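Speaker notes: Teaching by Hand, Teaching from Across the Room
Gadisa Gashaw, Fatdale evening talks

Opening (slow down, let folks find their seats)
Thank Margus Mägi for the invitation and for the lift from the station. Start with the story of my grandmother teaching me to fold dumplings with her hands over mine, because everyone has somebody like that, and it gets us to the first idea without any slides at all.

Guiding by hand
You take hold of the arm and move it through the job while it remembers where its joints went. Lovely and direct! The trouble is that you have only two hands, and with two arms to move, one person gets tangled up pretty fast. Mention that at Statia we tried it with two people, one per arm, and spent most of the afternoon saying sorry to each other.

Remote control
Now you hold a second, smaller pair of arms, and the real ones copy you. Your own body stays out of the way, and whatever you did gets saved as one demonstration. We recorded 612 of these for the Wako task, and I threw out 72 of them myself (say this cheerfully, people like to hear about the bad ones). Most of those were me rushing the grasp.

Where I get stuck
Talk about the moment before the grasp, with a gripper at each end of a thin, flat piece. Coming in level with the table is the hard part, and if one side arrives early the piece slides. Pause here and let them look.

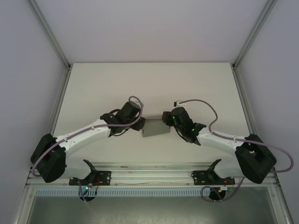
Questions I usually get
How many demonstrations do you need? For Wako, fewer than I feared. Margus will say 3,000, and he can argue his side over coffee.
Does the teacher have to be an expert? No, but patient people do better. Offer the sign-up sheet for the September session.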